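I started Cluvine as a folder of browser extensions I didn't trust, and it has slowly turned into a dataset, so I guess it needs a README. Hi!

## What's in it

There are 815 browser extensions in here, each one unpacked, with a label and a short note. Most are the kind of thing your uncle ends up with after clicking "Download" on a free PDF converter: they change the home page, swap the search engine and then hang on for dear life. I've labeled them like this:

- `hijacker`: changes search or new tab settings without a clear prompt
- `injector`: puts ads or affiliate links into pages
- `nosy`: sends browsing history somewhere, but otherwise does what it says
- `clean`: nothing bad that I could find (488 of them, kept for comparison)

`nosy` is the fuzzy one. I went back and forth on plenty of these, and if you're training a classifier you may want to merge it with `injector` and see what happens.

## Layout

```
cluvine/
 samples/ one zip per extension
 labels.csv id, label, first_seen, note
 tools/ bundumer and a couple of helper scripts
 split.txt train/test assignment
```

The zips have a password, and it's in `tools/PASSWORD`. That's only there to stop your antivirus from eating the whole folder halfway through a clone (mine did this twice before I learned). Please don't load any of these into the browser you do your banking in!

## How I labeled things

Every extension got run through Bundumer, my little script that unpacks the thing, lists the permissions and greps for hard-coded addresses. After that I read the code myself, usually in the evening with something to drink, and wrote the note. Anything I couldn't make sense of got a run in a throwaway virtual machine with the network traffic logged. 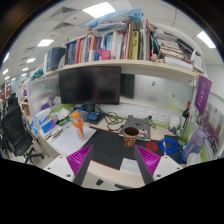
Clurkosthorpe opened an issue in June saying the notes were useful but the labels leaned too hard on permissions, and that plenty of honest extensions ask for access to every site because the store makes anything narrower a pain. Fair point, and I went back through the set with that in mind. In the end 17 labels changed, nearly all of them from `nosy` to `clean`. The old values are in `labels_old.csv` if you need to match earlier results.

## Known problems

- Most of the samples are in English. I can't read the others well enough to judge their privacy text, so I mostly skipped them.
- There are 70 near-duplicates, the same code with a new name and icon. I left them in, and `split.txt` keeps each family on one side of the split.
- `first_seen` is when I first saw it. It could have been out in the wild for years by then.
- A lot of the servers these things talk to are dead. You'll see the requests go out and nothing come back, so don't expect to get my logs again.

## Running Bundumer

```
python tools/bundumer.py samples/0042.zip --out report.json
```

It needs Python 3 and nothing else. If it chokes on a zip, add `--slow`, which uses a dumber parser that copes better with broken manifests. The report format is borrowed from Chin, an older tool of mine, so a few field names look odd (`host_gulp` is the one people ask me about, it's just the list of hosts).

## Contributing

Found a nasty one? Open an issue with the extension ID and a line or two on what it did to your browser. Please don't attach the file itself, I'll ask you for it if I can't get hold of a copy. Label fixes are welcome too, and they go a lot faster if you point me to the line of code that changed your mind.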